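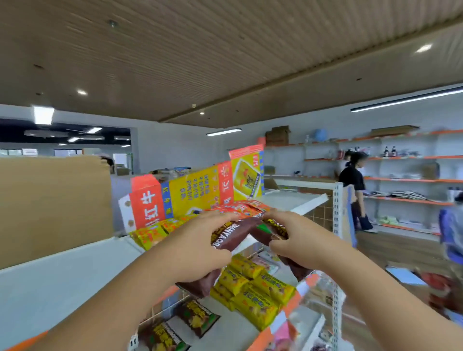 江波戸 路子(流通用語項目 編集担当)

読了時間:8分
印刷する | メールで送る

袋菓子の陳列(ふくろがしのちんれつ)

袋菓子の陳列とは、軟包装の菓子、煎り豆、ナッツ類などを小売店の棚に配置し、補充し、整えるまでの一連の作業、およびその結果としての売場の状態をいう。箱や缶に入った商品と異なり、袋は自立性が低く、内容物の移動によって外形が変わるため、棚板の寸法だけから収容数を求めることができない。本項では主に小型店舗における常温棚の陳列を扱い、冷蔵什器および自動販売機については扱わない。

概要

小型店舗の菓子売場は、スチール製の棚板を支柱に掛けた多段什器で構成されることが多い。棚板の前縁には価格表示用の帯(プライスレール)を取り付け、値札または値札ホルダーを差し込む。帯の色は無彩色のほか、通路側からの視認性を目的として橙、黄などの有彩色が選ばれる。写真の売場では白い金属棚に橙色の帯が組み合わされ、下段に白いプラスチックの値札ホルダーが留められている。

袋菓子の配置方法は、袋の姿勢によって立て置き、平積み、吊り下げ、箱出しに大別される。1台の什器のなかで複数の方法が併用されるのが通例で、段ごとに方法を統一する店舗は少ない。什器の天面を陳列面として使うかどうかも店舗により異なる。

包装の特性

軟包装袋は、背面中央を縦に接着した合掌袋(ピロー包装)と、底にひだを設けた自立袋(スタンドパウチ)の2種に分けて考えると扱いやすい。合掌袋は上下端が平らに圧着されており、単独では立たない。自立袋は底面が開くことで立つが、内容物が少ない場合や棚板が前傾している場合には倒れる。

袋の表面には内容物の形状と充填気体の量に応じたしわが生じる。補充時に強く握ったしわは包装の印刷面に白い筋として残ることがあり、外観上の欠点とみなされる。このため作業手順書では、袋の両側面に手を添えて持ち、上端の圧着部だけをつまんで提げないよう定めているものが多い。煎り豆やナッツ類は米菓や揚げ菓子に比べて割れにくく、積み重ねに対する許容度が高い。薄い揚げ菓子では、下積みになった袋の内容物が崩れやすい。

商品名の印刷方向も陳列方法に影響する。商品名を縦方向に配した袋では、立てた状態と寝かせた状態とで読み取りやすさが大きく変わる。横方向の印刷を主とする袋を寝かせて置く場合は、上辺を奥に向けるのが原則である。

陳列方法

立て置きは、袋の正面を通路に向けて前後に並べる方法である。前列の商品が売れると後列が倒れ込むため、仕切り板または押し出し具を併用する。正面の露出面積が最も大きく、中段から上段に適する。

平積みは、袋を寝かせて重ねる方法である。商品名を上に向けて置くため、視線より低い段でなければ正面が見えない。最下段に用いられることが多いのはこのためである。同一商品をずらしながら重ねると崩れにくいが、下になった商品が取り出されず、古いものが残る傾向がある。写真でも最下段の茶色の袋は、黄と緑のラベルを上に向けて寝かせてある。

吊り下げは、圧着部に開けた穴をフックに掛ける方法である。少量品に用いる。穴の周囲の強度が不足すると袋が裂けるため、重量のある豆類には向かない。

箱出しは、輸送または展示用の段ボール箱の前面を開き、箱ごと棚に置く方法である。小袋を一つずつ並べる手間が省け、残数も把握しやすい。箱の上縁から商品の端が見える程度まで詰めるのが標準とされ、それ以上詰めると手前にこぼれる。

展示箱

箱出しに用いる容器は、展示箱、カット箱、シェルフレディパッケージなどと呼ばれる。呼称は流通経路によって異なり、厳密な区別はない。一般に、側面と前面に商標や図柄を印刷し、蓋にあたる部分を折り返すか切り離して開口部とする。蓋を立てて背面の掲示板に使う形式もある。

開封後の向きを考慮せずに印刷された箱では、折り返した面の文字が天地逆になる。掲示効果は失われるが、収容の機能には影響しない。写真の箱は赤、黄、青で印刷され、側面に「紅牛」にあたる簡体字の表記がある。前面の高い折り返し部では、赤い漢字の列が上下逆に位置する。

箱の印刷と中の商品は必ずしも一致しない。飲料など別の商品の箱を小袋の容器に転用することは小型店舗で広く行われ、転用箱と呼ばれる。転用箱の利点は費用がかからないこと、難点は商品名の表示と中身が食い違い、棚卸しの際に誤記を生じやすいことである。転用を認める店舗では、箱の前面に中身の値札を貼ることを条件とする例がある。

天面の利用

什器の天面は本来、棚としての荷重計算に含まれていない場合がある。箱出しの容器や季節品を置くときは、什器製造者の示す天面荷重を確認する。Vivicoの4段式什器の取扱説明書では、天面に置く容器を1列に限り、容器の奥行きが天板の奥行きを超えないこととしている。袋菓子は軽量であるため荷重が問題になることはまれだが、容器が前方に張り出すと、下段の商品を取り出す動作の妨げになる。

補充後の空箱や平らに開いた段ボール板を天面に立てておくと、奥の商品が隠れる。作業中の一時的な保持を除き、営業時間中は撤去することが望ましい。板を背面の目隠しとして常設する店舗もあるが、その場合は転倒を防ぐため、上下2か所以上で固定する。

補充と前出し

補充は、棚の残数を確認し、賞味期限の近いものを手前に移し、新しいものを奥または下に入れる順で行う。平積みの場合は、既存の袋をいったん全部下ろしてから新しい袋を敷く。これを省略すると、先入れ先出しが成立しない。

前出し(フェイスアップ)は、商品の前面を棚板の前縁にそろえる作業である。袋菓子では、正面を整えるだけでなく、内容物を袋のなかで均す動作が加わる。袋の両側を軽く持ち、底側に寄った内容物を中央に戻してから置く。これを「ならし」と呼ぶ地域があり、Zirauの卸商の用語集にも同義の語が収録されている。

類似した配色の袋が隣接すると、補充時の取り違えが起こる。黄色を基調とする豆菓子は種類が多く、とくに混在しやすい。対策として、同系色の商品の間に異なる色の商品を1列置く方法と、値札の位置を列の左端に統一する方法がある。後者は什器の帯が斜めに見える狭い通路では判別しにくく、単独では十分でない。

寸法と収容数

袋菓子の収容数は、袋の幅、高さおよび充填時の厚みから概算する。厚みは中央部で測り、端部の圧着代は含めない。立て置きでは、棚板の有効奥行きを厚みで除した値から1を減じたものを、1列あたりの上限とする慣行がある。減じた1袋分は取り出しのための余裕である。

平積みの段数は4段以下を目安とする。内容物が割れやすい商品では、これより少なくする。卸売業者Marardの陳列要領は常温菓子1,161品目を対象とし、包装形態、推奨姿勢、積み重ねの可否を品目ごとに示している。同要領では、平積みを推奨する品目は約40にとどまり、大半が煎り豆、種実類および飴である。

棚板の間隔は、立て置きの場合、袋の高さに手を差し入れる余裕を加えて定める。余裕が小さいと、取り出すときに上の棚板の下面に袋がこすれ、圧着部が折れる。最下段は床に近く、清掃用具や買物かごが触れやすいため、袋の下端が棚の前縁から垂れないようにする。

表示

値札は商品の直下または直上に置き、同一の什器のなかで混用しない。上段の商品の値札を帯に、下段の商品の値札をホルダーに入れる併用は、位置の対応が明らかな場合に限って許容される。外国語表示の商品を扱う場合は、現地の表示制度に従って原材料名、内容量、期限などを示したラベルを用いる。ラベルを貼る位置は、袋の開封部と既存の期限表示を避ける。

地域差

Marínの小型店では、最下段を豆菓子の平積みにあて、天面に小袋の箱を並べる形式が一般的である。Zirauでは吊り下げの比率が高く、天面は使用しない店舗が多い。これらの差は什器の高さと通路幅によるもので、商品の種類による差は小さいとされる。

用語

フェイス:通路側から見える商品の列数。立て置きでは列数に等しいが、平積みでは最上面の袋のみを数える。

合掌:袋の背面にある縦の接着部。平積みでは下に向ける。

抜き箱:商品を売り切った後、棚に残された展示箱。補充時に撤去するか、転用箱とする。

こぼれ:箱出しの容器から手前に出た小袋。同一商品であれば箱に戻し、箱が満杯の場合は在庫に戻す。

関連項目

段ボール箱/プライスレール/先入れ先出し/ピロー包装/棚割

最終改訂:10月7日

印刷する | メールで送る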